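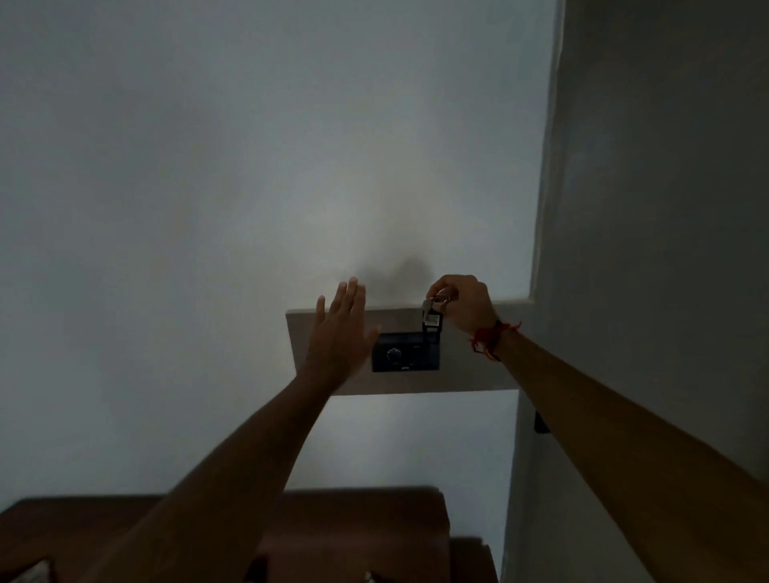 Kiran Jaiswal wrote to us in July that she had moved rooms and still had the keys of the old one in a kitchen drawer, and she asked whether this was a problem. It is a very usual question, so we have put it on this page together with the others we receive about keys.

Keys and Locks in Rented Rooms: Your Questions

Reading time: 5 minutes

This page is for people who rent a room or a small flat through Kandpal. If you rent from a different company, the rules in your contract can be different from ours, and your contract is the one to follow.

How many keys will I receive?

For a single room you receive two keys to the room door and one to the street door. Keys for a cupboard or a post box are given separately and are written on the second page of your key form. Please check the form before you sign it. If a key is written there and you did not receive it, say so at the desk on the same day. It is much more difficult to correct this later.

May I make a copy?

You may copy the key of your cupboard or post box without asking us. For the room key and the street key you need permission in writing. An e-mail is enough. Street keys in the Bernden building carry a number and most shops will refuse to cut them, so for this building it is better to order through us.

I have lost a key. What must I do first?

Tell the desk, also if you think that the key will be found again. Many tenants wait several days from politeness or from fear of the cost, and meanwhile the next person who enters the room has a right to know. If the lost key had your address on it, mention this at once. In that case we change the lock the same day when it is possible.

And please do not write your address on the tag. Your room number alone is also not a good idea. A colour or a word that only you understand is sufficient.

What does it cost?

A cupboard key has a small price, which hangs on the list at the desk. A room key costs more, and if the whole lock must be changed you pay the part and not the work. The company insurance doesn't cover lost keys. Your own insurance maybe does, and it is worth reading the small letters before you pay from your pocket.
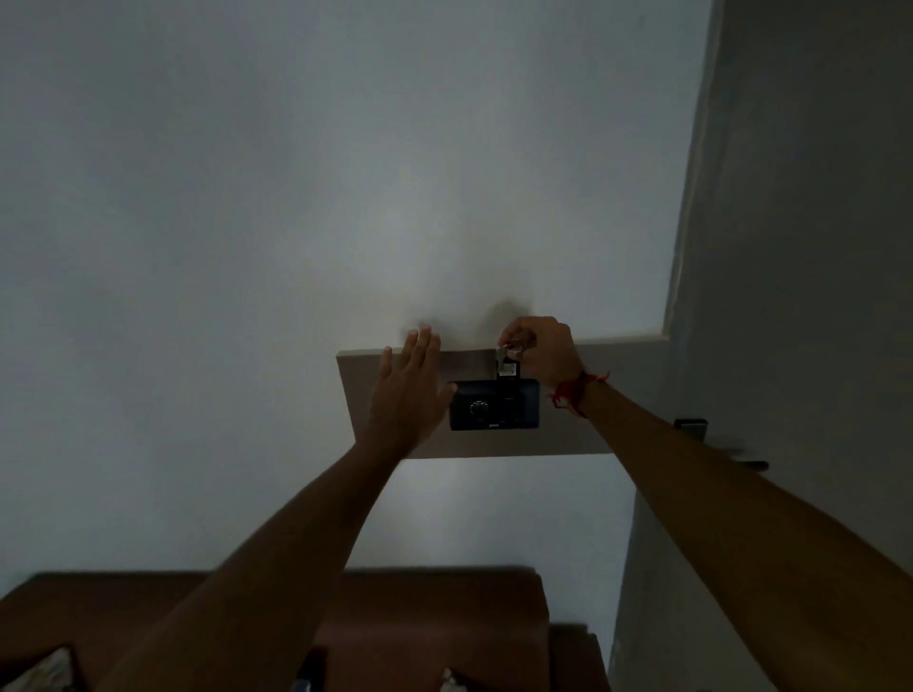

Two keys on a ring, with their tag, at a black lock with a round knob.

Can I put my own lock on a cupboard?

Yes, if it can be removed without leaving holes. If you need to drill, ask first and wait for the answer. Harish Sachdeva looks at these requests every Thursday. We usually say yes for cupboards and drawers and no for room doors, where the fire rules are more strict.

When you leave, you can take your lock with you or leave it for the next tenant. If you leave it, leave the keys too, and the code if it has one.

Which is better, a lock with a key or one with a code?

It depends on your habits. A key can be lost but it can't be forgotten in the head. A code is practical for those who swim or run and don't like to carry things. Many code locks work on batteries, so ask the seller what happens when the battery is finished, and if there is a second way to open. We have seen more than 100 requests for help with closed cupboards and a weak battery was the cause in a good part of them.

My key turns with difficulty. Should I oil it?

Please don't use cooking oil or the thick oil for bicycles. It collects dust and after some weeks the lock is worse than before. Dry graphite is good, in a small quantity. If the key is bent, stop using it and bring it to the desk. A key that breaks inside the lock is an evening's work for somebody.

May the landlord keep a key to my room?

Yes, one is kept in the office. It's used in an emergency, or for repairs that you have agreed to beforehand. If somebody entered without telling you and there was no emergency, write to Angharad Beddoe with the day and the hour. Every use of the office key is noted in a book and you may ask to read the lines about your room.

I have moved out and found a key in my bag.

Send it by registered post or bring it personally. You have 31 days after the end of the contract. Inside this time nothing is taken from your deposit. The same is valid for a change of room, so Kiran's drawer was not a serious matter. She needed only to bring the keys and get the old form signed.

Can a friend collect my keys for me?

Only with a short letter from you and a document with the friend's photo. The desk can't accept a telephone call for this.

Related pages
How your deposit is calculated
Post boxes in the Bernden building
Changing rooms during the contract
What to do when the street door does not close
Bicycles, prams and the corridor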